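# Running a station city: notes for the Birkside talk

Slot is 30 minutes, start at 7 p.m. Leave ten for questions.
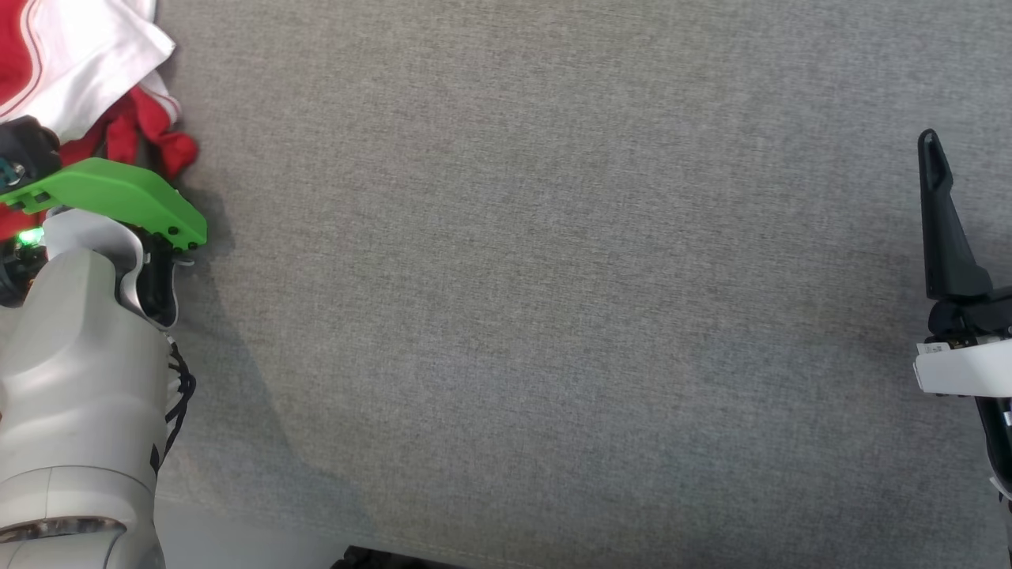 Wendelin Ruchti wrote back after reading the draft that Arurard has too many people for one water plant, and that any player who does the math will stop believing in it. Fair point. Deal with it early.

**Opening**

- Arurard is an orbital city in our home-brew campaign. Pop. 1,580 when the players first dock.
- Built as an ore transfer yard, never meant for families.
- The plant was rated for 600. Say this number slowly. Most of the plot comes from it.

**Who controls the water**

- The Drorier clan holds the plant by an old salvage claim.
- They don't sell water. They sell places in the queue – each place can be inherited, traded or lost at cards.
- Read the short bit from the queue hearing (handout, page 2).

**The Rüegg gate**

- Only way between the upper decks and the yard.
- Closes for each shift change. Players always try to bribe the gate crew. Let them, but the price goes up each time.
- Skip the story about the airlock if running late.

**What changed in play**

- Vinzenz Trummer's group blew the lower ring in session four. Population went down to 1,168.
- I had no rules for that. We stopped and wrote the refugee table that night.
- 200 of the missing turned up later as pirates. This was the players' idea and I kept it.

**Advice for people building their own**

- Pick one shortage and write down who gains from it.
- Draw the map last. I drew mine first and had to throw out two decks.
- Give the ruling clan a debt to someone off the map.

**Questions**

Expect one on gravity. Answer: it spins, and the dice don't care.

Handouts are in the blue folder. Collect the deck plans at the end.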